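In praise of the plain ceiling

I have spent a good part of my working life looking at the wrong end of rooms. Twenty years ago, if you'd asked me what made a decent place to work, I'd have said the floor, or the bench, or whether the kettle was near enough to reach without getting up. I'd never have said the ceiling. Now I walk into a place and my head goes straight back like a tourist in a cathedral, and I've had to learn to do it before anyone offers me their hand to shake.

I blame the old Mulen building in Totcombe. I rented a corner of it for my upholstery for years, and it had one of those white corrugated metal ceilings, long ridges running away from you the whole length of the place, with beams going across. Strip lights hung down on the ordinary sort of fittings. When it rained you could hardly hear the radio. When it hailed you stopped work altogether and stood about grinning at each other, and I loved it, though I'd have denied that at the time because my feet were always freezing.

Then the building was sold and we were all moved to the new units at Ploltholm, and those have a suspended ceiling. You know the kind: soft grey squares in a grid, like the underneath of an enormous waffle. The letting agent was very proud of it. He called it a "finished environment" (he really did say this, with his hand out flat as though smoothing a tablecloth) and told us how much quieter we'd find it.

Well, it was quieter, I'll give him that! It was also lower and duller, and within a month one of the squares had a brown stain on it the shape of Wales. Where was the water coming from? No idea. You couldn't see. A man came and pushed up a tile, shone a torch about, got a faceful of fluff and put the tile back crooked. The stain grew a bit of Shropshire. In the end they replaced the square, and the new one was a different grey from all its neighbours, so every time I looked up from a chair seat my eye went to it.

That's my first complaint about the covered ceiling. It hides the very things you'll need to get at one day, and it does it in the name of looking tidy. I don't think it even looks tidy. A room where you can see the beams and the fittings and the metal has nothing to be caught out by. A pipe goes from one side to the other and you can follow it with your finger. If it drips, you put a bucket under the drip and ring somebody, and you can tell them where to bring the ladder.
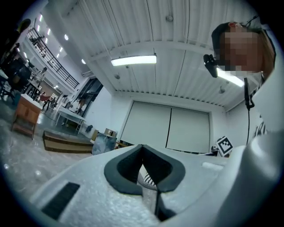 Ribbed white metal, beams across it, and the lights hung where you can see them.

I do like the white, too. There's a fashion for painting industrial ceilings black, which I think came from restaurants, where it's meant to make you feel you're somewhere exciting and also stop you noticing the ducts. Fine for a plate of chips. For work it's miserable. A white ceiling hands the light back down to you, and if you're trying to match a thread to a piece of faded green moquette you want every scrap of light going. I once did a whole footstool under a black ceiling in a shared place and took it outside afterwards to find I'd piped it in navy. It was supposed to be brown. I unpicked the lot on the bus home, which was the 372, and that's a long route.

Now for the strip lights, and I know I'm going to lose some of you. Everybody hates a strip light. People who will put up with almost anything at work will bring in their own lamp from home so as not to sit under one. I understand it, I do. They're unkind to anybody over thirty and they make a cheese sandwich look like evidence. A bad one that flickers or hums ought to be dealt with the same day, and hardly ever is.

But a good one, working properly and hung in the right place, is about the fairest light there is. It doesn't pick out a nice brick wall and leave you in the gloom. It lands on the corner where the offcuts live just as it lands on the front desk. Those lovely amber bulbs with the squiggle inside, the ones on the cloth cords, are lit mostly for the benefit of the bulb. I bought one for 69 pounds when I was feeling flush after a big job, and it now hangs in my hall, where it shows off the top of the coat rack and nothing else.

A friend who has an office at Nakamura in town thinks I'm being sentimental. Her argument is that I had a noisy, chilly ceiling when I was younger and fitter, and what I miss is the knees. She has a point about the knees. She also says that people who do close, careful work all day deserve a bit of hush, and that bare metal bounces every clatter round the room until you're worn out by lunch. She's right about that as well, annoyingly. If you've got a staple gun going at one end and a phone call at the other, a hard ceiling is no friend to the phone call.

So hang some panels up, I say. Hang felt, hang baffles, hang old curtains if they've been properly treated for fire. Leave gaps between them so the ceiling itself still shows. I've seen it done in a joiner's place and it took the edge off the racket beautifully, and you could still look up and see how the roof was made. I'd happily pay towards that. What I resent is paying for a second ceiling whose whole job is to stop me seeing the first one.

And insulate it, for heaven's sake. I'm not asking anyone to suffer. The cold at Mulen wasn't charming in April, when you'd think you were past all that, and I had a pair of gloves with the fingertips cut off and chilblains regardless. I only mention it in case anybody from the old building reads this and thinks I've gone soft in the head.

There's talk of doing up the empty unit at the end of our row at Ploltholm, and the tenants have been asked for our views on a form. The form has a box for flooring, a box for colour of kitchen cupboards and nearly a full page on parking. There's no box for the ceiling. I wrote mine up the side in biro, all the way round the corner and on to the back, and I've asked them to take the squares down and let us see what's up there. If it's horrible I'll paint it myself. White, two coats, and I've already got the long roller.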